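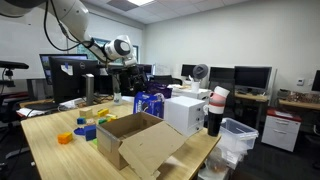 I have been clearing out for a fortnight now and I would like it noted that the pile has got bigger. I don't know how other people do it. They post before and after photographs, and the after is always a bare surface with one plant on it. I have had a before, a during, and a second, larger before.

The rule I set myself was simple. One cardboard box, flaps open, on the table. Anything going to the charity shop in Ralcombe goes in the box, and when the box is full it leaves the building. I was strict about it for a whole evening. Then I found the blocks.

Everybody has a thing they can't sort, and mine is toy building blocks. I can throw out paperwork with a song in my heart. I got rid of a coat I'd had since college without so much as checking the pockets (I checked them later, in the shop, in front of a queue). But put a half-disc in front of me, flat side and curved side, and I am thinking about bridges. The half-disc is the best block in any set. You can't stack a thing on the round side and you can't get it to stay put on anything narrow, and every child I've known goes for it first. Then there's the orange one, a good plain oblong, the sort of block that does all the work and never gets to be the roof.

So I stood there building when I should have been packing, and my sister rang, and I told her I was getting on well.

She wants the drawers, by the way. The little white plastic set. I have told her she can have them once they're empty, knowing perfectly well what is in them, which is more small things. That is all a drawer unit is for. You buy it to get organised and it becomes a block of flats for drawing pins. I did try the top drawer. Out came four keys that fit no door I have ever lived behind, a receipt from Kundard for a lamp I don't own, and a fuse. I put it all back and shut it again, and felt I'd learnt something.

The lidded bin has been more of a success. Clear plastic was Sheldon Turcotte's advice. Sheldon moved from Drasunthorpe last August with 39 bins, every one of them see-through, and was unpacked in an afternoon. His argument is that if you can see it you'll remember you have it. My argument is that if I can see it I'll take it out and have a look. We've agreed to differ, but I did buy the bin, and it has a lid that really does go on, so that's one to Sheldon.

Cups I keep upside down, as my mother did, to stop the dust. Pink and white, stacked, and at the moment living on top of the tall black bottle, where they've turned out to be rather steady. I know that isn't a cupboard. The cupboard is full of things I moved off the table so I could start.

And yes, snacks. You can't do this kind of work on an empty stomach. I allow myself something from a packet each time a bag goes out of the door, and now and then one for a bag I have thought hard about.

Progress, then, for those who asked in the comments under the last one. Out of the house: the coat, two lamps, 177 magazines (they were all the same magazine) and a Lévesque print that had been face to the wall for so long I'd forgotten it was a cow. Still here: the blocks, the drawers and what's in them, and a box I'm going to get to tonight.

I may keep the green one back. And the half-disc, obviously, and then there's not much use in a half-disc without something to rest it on, so one of the yellows as well. My nephew is 6 and has let it be known that he's grown out of blocks. We'll see what he says when he comes for his tea and there's a bridge across the table.

The charity shop shuts at four. I've got my shoes on.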